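Plesovico library gets new reading tables

Oct 10, 2018

The public library in Plesovico has opened its reading room again after the change of all the old tables. The new ones have a pale wooden top and were made by Kadlec, a joinery workshop from the same town. The room was closed to readers since March.

The old tables were 97 years old and many of them could not be repaired any more. Readers complained that the dark surface made the room gloomy in winter, and that it was difficult to write on it without a pad under the paper.

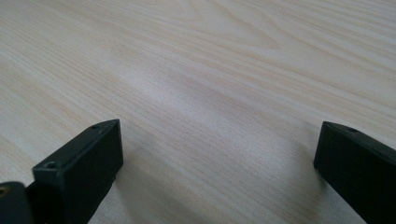
"We wanted a light wood where you can still see the grain," said Ezequiel Tejada, who leads the library. "People asked us for this many times." He added that the tops should be wiped only with a soft cloth, and he asks visitors to keep their hot drinks in the entrance hall.

The library received 228 answers when it asked its readers about the furniture last year. Most of them wished for more space for each person, so the room has now fewer seats than before. Two of the old tables will stay in the local history corner.

The reading room is open from 9 in the morning. Entry is free with a library card.

Recent items
Wiritz bridge closed for painting
Flallance choir looks for new singers
Bus timetable changes in Plesovico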